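I've been helping at the food pantry in Zeldale for 13 years, and every August I have the same argument with somebody about the line. Should people get a bag we packed for them, or should they walk through and pick what they want? I'm a picker. I'll be a picker until they carry me out with the canned corn.

The case for bags is speed, and I get it! Yesenia Meléndez, who ran our evenings before she moved over to Tlapale, could get 46 households through before seven o'clock with bags lined up on the tables. We have never matched that since we switched.

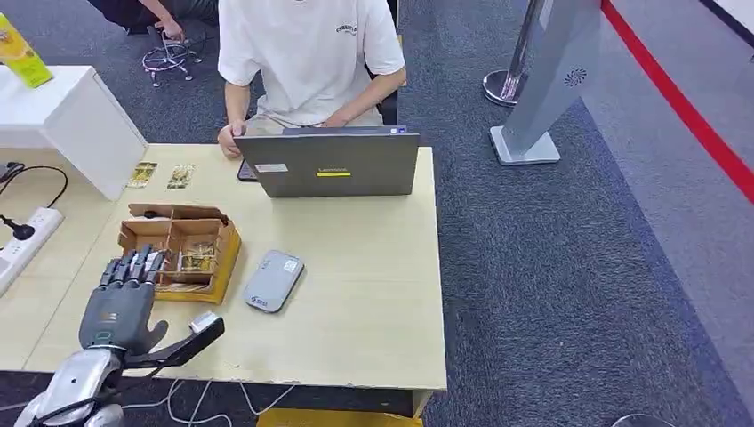

But go look at what came back. We used to find dried beans left on the wall by the bus stop, and jars of peanut butter too, from families who had a kid with an allergy and were too polite to say so at the table. I was one of those polite people once (long story, bad winter), and I took home four boxes of a cereal my kids wouldn't touch. You say thank you and you feel about two inches tall.

Crescencio Maldonado and I go back and forth on this all the time. He says choosing is a luxury when there are 30 people standing outside in the heat, and that an older woman with a bad hip would take a bag and a chair over a shelf any day. Fair enough. So give her the chair, and let somebody walk the shelves for her with a list.
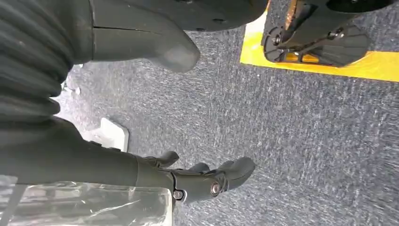
What bugs me is when the bag gets called the fair way. Same bag, same size, everybody equal. A man living alone with a hot plate and a family of six with a full kitchen don't need the same bag, and I don't see what's fair about pretending they do.

I'd take a longer line, open an hour earlier, and put the onions where people can reach them. Crescencio can have the bags for the days it storms.

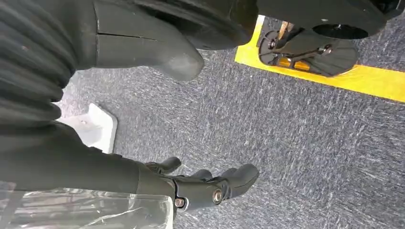 A black robotic hand held open over the carpet.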